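Print this page
E-mail this page

ZIMHOLM SETS NEW UPKEEP ROUTINE FOR ITS AUTOMATED TEST CAR

Zimholm, the vehicle automation and testing company, has adopted a revised setup and maintenance procedure for Moges, the automated car it operates on public roads. The procedure took effect in November and applies to every trip the car makes, including short runs to the fuel station.

Under the new routine, a technician and a safety driver inspect the car together before it leaves the workshop. The forward camera mount is checked for tightness, the windshield is cleaned inside and out, and the camera's alignment is compared with a printed target fixed to the workshop wall. If the reading is outside the permitted range, the mount is reset and the check is repeated from the beginning. The car may not be released on the signature of one person alone.

"A camera mount can shift a very small amount and still look perfectly straight to the eye," said Francine Kowalchuk, head of vehicle maintenance at Zimholm. "We would like to find that in the workshop, with the tools at hand, and correct it before anyone is on the road."

After the workshop check, the car is driven by hand over a set route on ordinary two-way streets. The safety driver keeps full control for this part of the trip while the system records the road, the curbs, and other traffic. Automated driving stays switched off until the recording has been reviewed.

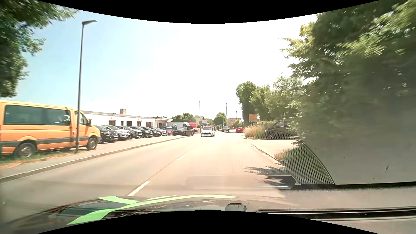

The review is carried out at Davar, the company's workshop and data office, which occupies a former bus garage built in 1953. Staff compare the position of lane markings and curbs in the new recording with those in an approved one. They also look for glare and reflections on the glass, which can be mistaken for objects ahead. Cleaning alone is often enough to settle a complaint of this kind — in other cases the trim near the camera is adjusted or covered with a dull cloth.

The computer, cables, and cooling fans are on a separate schedule. Fans are cleaned every 2 weeks, and cable connectors are opened and inspected every 6 weeks. The camera bracket was redesigned with Skallwood, a supplier of metal fittings, and is now held by 4 bolts that can be reached without removing the headliner.

"The old bracket took most of a morning to change," said Kendra Bergeron, who manages road operations. "Our drivers asked for something they could inspect for themselves, and Skallwood was willing to come in and measure the car with us."

Zimholm will keep a written record of each inspection and repair. Copies of the procedure are available on request to road authorities and to other operators of automated vehicles.

Media inquiries may be directed to the Zimholm press office.

Contact us | Copyright Zimholm. All rights reserved. | Back to top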